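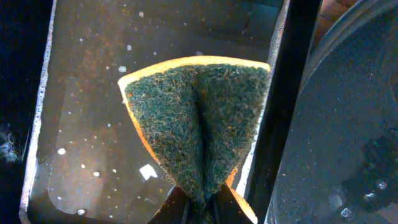 Green side up, on the wet tray.

Home | Archive | Threads | Search
2 min read

Lewis Mackay wrote:
> Has anyone got a decent way of keeping a washing-up sponge
> going? Mine smell after 3 days and I'm fed up with buying
> packs of 24. Also, does it matter if they sit in water?

Hi Lewis and all,

Yes, it matters a lot! I used to leave mine lying in whatever puddle was at the bottom of the tray and then wonder why the kitchen smelt like a pond. Now I give it a good squeeze under the hot tap at night, fold it in half and squeeze again (the foam holds far more than you'd think), then stand it on its edge by the window.

The tray needs doing as well, and I'm guilty of forgetting that bit. I've got a black one with a raised rim, the Luvham I think, though it might be the Stadar, I bought both in the same sale. It looks smart but every drop shows on it, and the rim keeps the water in, so I tip it out and wipe it round with a cloth.

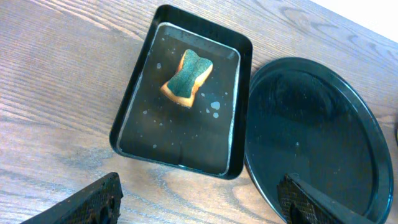 I also like the sponges with a waist, because you can get your fingers round the middle when you're scrubbing a roasting tin. The plain oblong ones do the job too, but I drop them more often. I keep the green side well away from anything non-stick after what I did to my sister's frying pan in July.

As for smells, a soak in white vinegar for 16 minutes or so while I have my tea, then a rinse. Mine last a fortnight that way. Does anyone else use vinegar, or is it all bleach on this list?

Cheers,
Amin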